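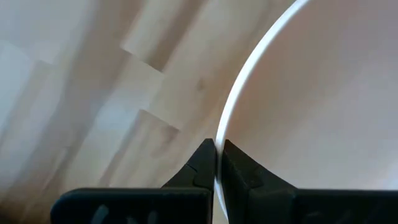
Light wood flooring with the boards laid on the diagonal.

The owner of the flooring shop in Tunstall has been refinishing wood floors for 36 years, and she still does the first walk-through of every house herself. She takes her shoes off for it.

"You feel a bad board before you see it," she says. "I go along the walls first, then cross the room."

She learned the trade in Oklow, working for a company that mostly did school gyms. The first floor she sanded alone was 1323 square feet, and she left a dip near the door that she says is probably still there. She moved to Tunstall when the gym work dried up and rented a garage on Dullomen Street, where the shop is now.

Most of her calls are from people who want their floors lighter. Ten years ago they wanted them dark. She will do either, but she asks customers to live with a sample board for a week.

"Put it by the window, then put it in the hallway. It's two different colors. People don't believe me until they do it."

Pale floors show less dust, she says, but they turn yellow under oil finishes. She uses a water-based one and puts on three coats, sanding lightly between them. A bedroom of 330 square feet takes her crew four days, drying time included.

There are 13 jobs on the list for the spring, most of them in the old mill houses out by Ganeo. She likes those – the boards are thick enough to sand again.

"Some of the newer stuff you get one shot at," she says. "I tell people that on the phone."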